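How does a robot find a phone in a box?

Hello again! Last time, in March, we looked at robot wheels. Now I want to talk about the bit you can't touch — the software, or the robot's thinking part.

I work on a program called Plimero. Its job sounds easy. Look into a bin of phones, choose one, lift it out. You could do that while chatting to a friend, couldn't you? Plimero has to be told how to do every bit of it.

First comes seeing. A camera picture is just a huge grid of numbers, one set for every tiny dot of colour. Plimero hunts through the numbers for edges, the places where light suddenly turns to dark. Edges help it guess where one phone stops and the next begins.

Now for the sneaky part. A phone screen is a lot like a mirror! If a lamp shows up in the glass, a beginner program may think there's a lamp inside the bin. We showed Plimero 400 pictures of shiny screens to practise on, and it still got 62 of them wrong the first time. (I was a bit grumpy that afternoon.)

After seeing comes choosing. If 2 phones overlap, Plimero goes for the one in front, as nothing is leaning over it. Then it plans a path for the arm, a bit like drawing a line through a maze without bumping the walls.

Try it at home! Stand a few books in a box, shut one eye and work out which to pull out first. Then write down your rules so that somebody else can follow them. It's harder than it sounds, and I'd love to know how many rules you needed. 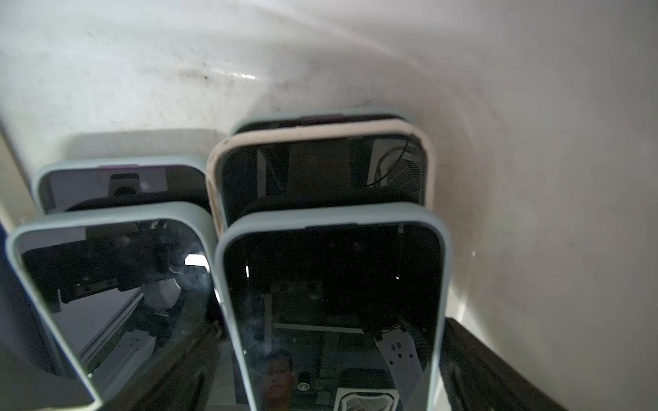 Five phones in a bin. How many reflections can you spot in the screens?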